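The Good Plates

When Olga Carrasco's aunt died she left Olga 182 postcards, a debt to the Civcombe library and the plates. The postcards were easy. The plates were expected to go to Horacio Pereyra, who had been married to the aunt for a short while in the eighties and had spoken of little else since.

He rang from Traltbridge on the evening of the funeral.

"I don't want to be indelicate," he said, and was. "But I chose those plates."

"You chose the pink one," said Olga. "She told me. She chose the rest to go round it, so that it would look like a mistake."

There was a long silence, the kind that costs money from Traltbridge.

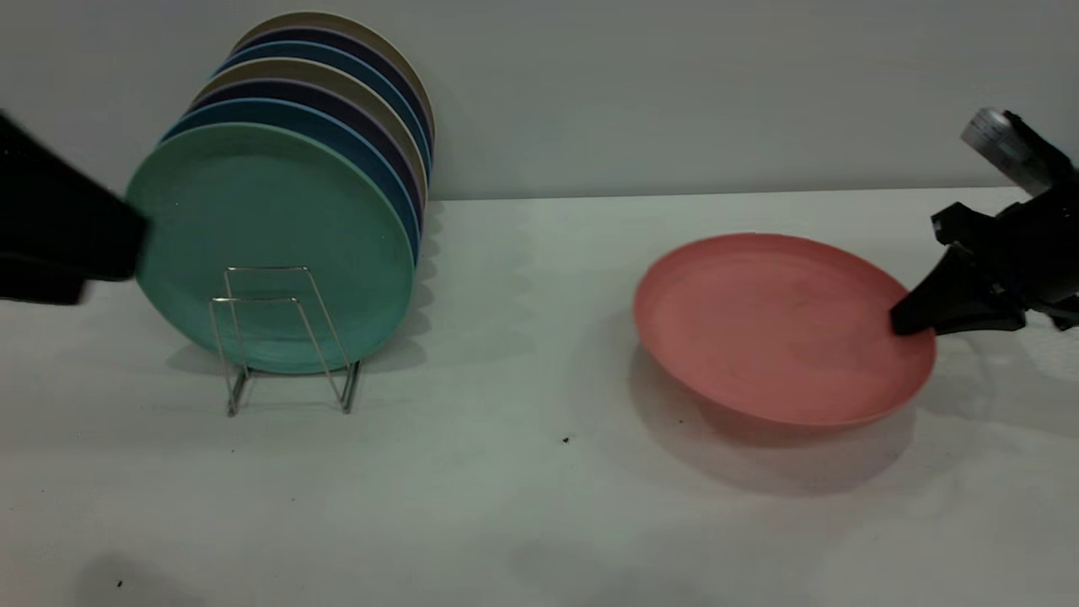
The pink one, and the others in their rack.

He arrived in August with an empty suitcase and a great deal of newspaper. Olga gave him lunch. She served it on paper plates, which he took personally, and he talked about the marriage, which had lasted 2 winters and foundered, in his view, on the subject of soup.

"She said I blew on it too loudly."

"Did you?"

"It was hot, Olga."

After lunch he wrapped the pink plate in more newspaper than a plate can need and laid it in the suitcase, where it slid from end to end. He looked at the rack. He looked at the teal plate for some time - it was the one she had used for toast - and then he put his hat on.

"I'd only eat off the one," he said.

Olga walked him to the bus. He carried the suitcase flat in front of him, like a tray, and would not be helped with the step. The driver asked if he had anything valuable in there and Horacio said no, it was from his wife.

She washed up when she got home, before remembering there was nothing to wash.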